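Baleo 操作学习组招人:研究实习生与遥操作参与者

我们组在 Zoltness 园区的三楼,出电梯左转,听见有人对着机械臂叹气就到了。现在招两类人:研究实习生,以及愿意来遥操作机械臂的参与者。两类都不要求你相信机器人明年就会做家务,我们自己也不太信。

先说在做什么

项目叫 Cabrera,研究的问题讲出来有点寒碜:怎样让双臂系统处理挂着的、会晃的、互相牵连的小物件。抓方块这件事学界已经抓得很熟了,方块很配合,放下去就待在原地。钥匙、挂环、吊牌之类的东西脾气要差得多,碰一下,它晃,旁边的也跟着晃,策略网络看见的画面和半秒前已经不是一回事。

我们的做法叫 Arstead,名字是起项目时随手定的,缩写不出任何东西,请不要在面试时猜。大意是在模仿学习的动作序列之外,再让模型预测一段“接触后果”:夹爪碰到之后,物体大概会怎么摆,摆多久,要不要等。等,是整个方法里最费口舌的部分。审稿人问,机械臂停在那儿不动,怎么能算贡献。我们回了两轮,第二轮的附录比正文长。

目前的结果:在挂环类任务上,加了后果预测的策略比不加的稳,失败也失败得更像样,多数是没夹住,少数是夹错了。换到没见过的物件上,优势缩水。换一块桌布,优势再缩一点。论文里这段写得很克制,招聘启事里就不克制了:泛化这一块还很差,所以才要招人。

岗位一:研究实习生(2 人)

你会做的事:
改训练代码,跑消融,看曲线,对曲线产生不该有的感情。
设计新任务,并且在真机上把它做出来。仿真里跑通的不算,仿真里的钥匙比真钥匙懂事。
整理示教数据。这一项占的时间会超出你的想象,请提前想象。
参与写论文,包括画图。我们组对配色有长期分歧,新人可以站队,也可以中立,中立的人负责画图。

希望你:
在读硕士或博士,方向是机器人、机器学习、控制或相近专业。高年级本科生如果真机经验扎实,也欢迎投。
熟悉 Python 和 PyTorch,能读懂别人没写注释的代码,最好自己写注释。
碰过真实的机械臂,哪怕是把它撞停过。
一周到岗至少 4 天,连续 3 个月以上。远程不行,机械臂不会开视频会议。

加分项:做过扩散策略或动作分块一类的模仿学习,会手眼标定并且标完敢用,会焊线,会用 3D 打印机而且打完记得清理平台。

岗位二:遥操作参与者

不需要技术背景。会请你坐在主臂前面,带着从臂完成一些桌面任务:取下、挂上、分开、套进去。听起来像幼儿园手工课,做起来像隔着棉被穿针。每次 2 小时,中间休息,按次付费,标准在报名确认邮件里写明。

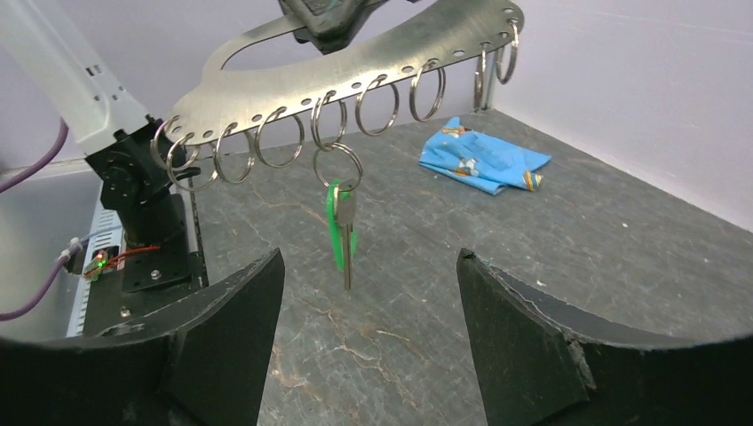

挂环任务是 Arstead 的主测试之一,也是参与者上手后最容易开始自言自语的一项。难处在于目标和干扰物长得太像:一整排银色的开口圈挂在同一块打了小孔的金属板上,钥匙还要再隔一个圈才吊下来,旁边贴着块绿色塑料牌,从腕部相机看过去,牌子大半在钥匙左边,右边也露出窄窄一条。这些圈有的几乎正对镜头,有的侧过来只剩一道细线,人看一眼就明白都是圈,模型要明白这一点得看很多示教。所以我们很在意操作者怎么接近、什么时候停手、夹空了怎么退回来。做得太顺的数据反而教不会它补救,手生的朋友请放心报名。

参与者须年满 18 岁,双手活动自如,视力矫正后正常。打游戏厉害的人不一定做得好,做过针线、修过表、给小孩梳过头的人往往让我们惊讶。开始前有一段练习,练习期间的数据不进训练集,您可以尽情发挥。

我们记录什么

关节轨迹、夹爪开合、各路相机画面,以及任务结束后一份短问卷。相机对着桌面和机械臂,不拍脸。随时可以退出,已经完成的部分照常付费。问卷里有一题问“您觉得机械臂听话吗”,可以如实填写,组里承受得住。

能提供什么

实习生有津贴、工位和一把还算体面的椅子,真机时间按预约表分配,深夜档基本没人抢。做出结果就署名,署名顺序在动笔之前谈好。咖啡机归行政管,坏了不归我们修,尽管每次都有人问。

怎么报名

实习生请通过 Baleo 招聘页面投递简历,附一段你调过的最难看的失败案例,文字或视频都行。我们看失败案例比看简历仔细。初筛后有一次线上交流和一次现场,现场会让你操作机械臂,不计分,但大家都会围过来看。

参与者请在同一页面填写报名表,选上午或下午场,上午场 10 点开始。实习岗位 8 月底截止,参与者招满为止。

有问题写在报名表备注栏里,我们会看。回复慢的时候,多半是在重新标定。

Baleo 操作学习组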